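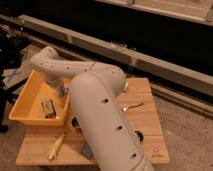

Lultovton Extends Household Sorting Program to Busside District

The Lultovton Public Works Department will extend its household sorting program to the Busside district in February, adding 626 homes to a collection service that has operated in the town center for the past two years. The decision was approved at the January 2021 session of the town council, following a public comment period in which residents submitted 183 written responses.

Under the program, households separate paper, metal, glass and food scraps before pickup. Each home in the district will receive two bins and a printed collection schedule at no charge. Apartment buildings with shared waste rooms will be served by larger containers, to be placed by the contractor, Janjua Haulage, before the first pickup.

"Residents of Busside have asked for this service since it began in the center," said Maxine Kingi, director of public works. "The department has reviewed the street widths and the turning points, and we are satisfied that the trucks can serve every address on the list."

Most of the written comments supported the extension. A smaller number raised concerns about early morning noise and about bins left on narrow sidewalks. In response, the department has moved the start of collection on Mill Lane and the two streets behind it to 8 a.m., and bins on those streets are to be returned to the property line by evening.

Council member Tariq Awan, who represents the district, asked that the schedule be made available in large print. The department agreed to supply copies on request at the Busside branch library and at the town hall front desk.

Food scraps collected in the district will be taken to the Fistora composting site on the north road. The site manager, Atif Rana, told the council that it has room for the added material and that finished compost will again be offered to residents in the spring. Each household may collect up to 60 pounds, with proof of address.

Bins that contain mixed waste will be tagged and left in place for the first four weeks. After that period, repeat cases may carry a charge. The council has not yet set the amount and will take up the matter at its next session.

Households that have not received bins by the start of service should contact the public works office. Small businesses in the district are not included in the extension and will remain under their present collection agreements.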